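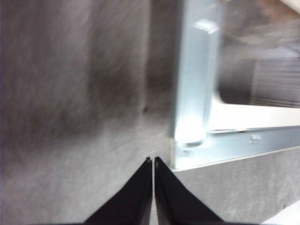 Gray felt, white table, blue metal: the little room is (nearly) done

Sunday, September 6, 2026

I have been sitting on this post for weeks because I wanted to write it when the room was finished, and the room is never going to be finished, so you get it now! Last time I wrote about it I had bare walls, a ceiling light that hummed and a very long list. The light still hums a bit. The list has gotten shorter, then longer, then shorter again.

For anyone new: this is the small room at the back of the house, the one that was full of boxes from the move to Hiden. It measures 139 inches on the long side, a number I know by heart now, having stood in so many store aisles muttering it to myself. My plan was a room where I could make things, eat things and leave a project out overnight without having to clear it away for dinner. That was the whole brief. Everything else I made up as I went along.

Let me start with the fabric, as it's the part I'm most excited about.

I wanted gray, and I wanted it soft, with that felty look where the color isn't one flat tone but lots of small lights and darks mixed together. I ordered swatches from Deschamps in July and carried them around the house like a person with a deck of cards. Morning light, evening light, next to the white paint, next to the other white paint (there are two, don't ask, one of them is more of a cream). The darkest swatch looked wonderful in my hand and terrible in the room. The palest one showed every thread and crumb. The one I went with is in the middle, and depending on where you stand it goes from nearly silver to nearly charcoal. I can't get over how much it changes in a day. When a cloud goes over, the whole thing turns moody for a minute and then comes back.

It does wonders for the sound, too. Before, if I dropped a pair of scissors in there it sounded like a car accident. Now it's a thud. I've recorded two voice memos for my sister in there and she asked if I'd bought a microphone.

A few things I learned about working with felt, in no order at all:

Cut it with the longest scissors you own. I started with my little embroidery pair because they're sharp and I love them, and I got an edge like a bread knife had been at it.

Steam, don't press. I pressed. There is a shiny iron-shaped patch on one offcut that I am keeping as a reminder.

Folds stay folded. Mine came folded up in a box and the crease was still there after a week of hanging over a door. Ask for it on a roll if you can.

It picks up everything. I own two lint rollers now and one of them lives in the room permanently.

On to metal! I never thought I'd be a person with opinions about brackets, and yet. I had originally planned on plain black, because everybody has black, and then I saw a pale blue one at the surplus place out on Jirdale Road and that was that. It's a bluish silver, glossy, and against the gray felt it looks so crisp and cheerful. An L shape in sheet metal with folded edges is such a humble thing. But the way it picks up the light! The folded edge gives it a bright line and a shadow line right next to each other, and it makes a very cheap object look like somebody cared about it.

The surplus place sells them out of a tub, by the way, with no labels and no matching anything. I spent a happy hour digging. They also had drawer pulls, hinges in every size, coils of chain and a stack of white enamel trays that I have thought about every single day since. If you go, take gloves and take cash. I got there late in the morning and the good hinges had already been picked over.

What I hadn't thought through was how blue and gray and white would get along with the rest of my stuff, which is mostly wood and mostly brown. For a while I had a walnut stool in there and it looked like it had wandered in from a different house. It's in the hall now and much happier. I did keep one basket, because I need somewhere to throw the scraps, and I've decided that baskets go with everything.

The table

So, the table. I'd been using a card table with a wobble, and the wobble had gotten to the point where I was holding my coffee the whole time I worked. I looked at real desks and I looked at trestles and I very nearly bought a Budach, which was beautiful and had a drawer and would have taken up every bit of floor I had. I measured it out with masking tape and then lived with the tape for a weekend, stepping around a desk that wasn't there, and by the second morning I knew.

What I wanted was white. A bright white top with rounded corners (I have a bruise on my hip from every square-cornered table I've ever owned) and legs that don't make a fuss. A slim white support under a white top just disappears, and in a small room that's worth more than a drawer. You look at the table and your eye goes straight past it to the wall, and the wall is pale too, so the whole side of the room feels like a big breath of air.

White also means you see every mark. I'd been warned about this and I thought, fine, I'll be careful, and I was careful for four days. Then there was turmeric. It came out with baking soda and a lot of rubbing, and I've since relaxed. A table in a making room should be allowed to look used.

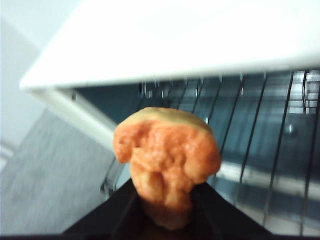 And yes, I eat in there. I said from the start that I would and I do, most days. There's a kind of snack I'm very fond of, the kind that's lumpy and orange and knobbly all over with a paler bit on top, and I'll tell you, nothing looks better in a white and gray room. All that calm and then one warm orange thing in the middle of it, glowing away! I've considered buying an orange cushion on the strength of it. I've gone so far as to put one in an online cart and take it out again, twice.

The eating rules are that plates go at the left end, fabric stays at the right end, and nothing with a sauce comes in if there's a piece of felt out. I have broken the third one. It was a very small bowl of sauce and I was very hungry.

What it all cost

People always ask, and I like it when other bloggers tell me, so. I set aside $1,000 for the room, thinking of that as a generous number with some left over for a plant. The felt took the biggest bite. The table was next, then paint, then a long tail of screws and wall plugs and sandpaper and one spirit level that I bought because I couldn't find mine (I found mine). There is no money left for a plant. I have taken a cutting from the kitchen pothos and it's sitting in a jar putting out its first tiny root, so I'm calling that handled.

The brackets were hardly anything. I'd have paid more for them and I'm glad I wasn't asked to!

Where I'd spend more next time is on the paint. I bought the middle grade and it needed three coats, and if I add up the extra roller sleeves and the extra Saturday, the good one would have been the better deal. Where I'd spend less is on storage. I bought a set of clear bins before I knew what was going in them, and half of them are the wrong height for anything I own. One is full of the other bins' lids.

Still to do

The humming light. I've changed the bulb, so it must be the fitting, and that means calling somebody.

A proper rail for the scissors and rulers. They live in a mug at the moment and every time I reach for the ruler I come out with the tape.

Trim along the bottom of the wall where the paint line wandered. I've looked at it so often that I've started to like it, which worries me.

Buttons! I finally counted the button jar, the big one from my grandmother's sewing room, on a rainy afternoon when I should have been sanding. There are 2,492 of them. I sorted them by color all over the new table and took up every inch of it, and it was one of the best afternoons I've had in this house. I'd like to sew a few of the gray and blue ones onto a felt offcut and hang it up, maybe by the door. If I do that I'll post it.

I'd also love to hear from you if you've lined a wall or a cupboard or anything else with felt. How did you keep the edges neat? Mine are fine from across the room and a bit whiskery up close, and I've been going back and forth between a thin bead of fabric glue and a row of blanket stitch. The blanket stitch would take me until Christmas but I do love doing it, and I have most of a spool of pale blue thread that would match the metal almost exactly. I think I may have talked myself into it while typing this.

Off to put the kettle on and find that thread.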